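Gloves on the table at the Asora open day

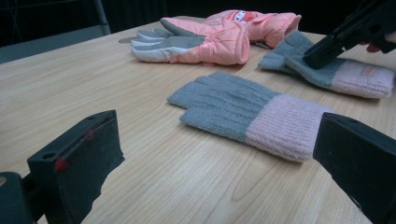 Ski gloves and knitted gloves on the sorting table, with one of the hand-held grippers on a pink-cuffed one. Photo: Kelly Rangel

I only meant to stay an hour at Asora's open day this February, and I was still there when they started stacking the chairs. I blame the gloves!

The company moved into the old Tijani building last fall and had 57 people through the door by lunch (they'd set out coffee for a lot fewer). Most of us ended up at the glove table, where visitors could pick up a hand-held gripper and try pairing kids' winter gloves. You squeeze, the jaws close, and the recordings go toward teaching a robot arm to do the same job.

It's harder than it looks. Knitted ones squash flat and slide away from you, and the puffy ski kind kept rolling out of my grip. Si-eun Kong, who was running the table, told me they want 700 good recordings before spring. "You've given us maybe two," she said, and she was being kind.

My neighbor Reto Riedl did much better than I did and has been unbearable ever since. The best run I saw came from a girl who got all her pairs matched in 43 seconds and then asked if she could do socks.

Rosângela Guimarães gave a short talk upstairs on the arm itself, which they call Hukau. I caught the last 13 minutes and followed maybe half, but the questions were good. Asora hopes to hold another open day before summer, and sign-up will be at the front desk.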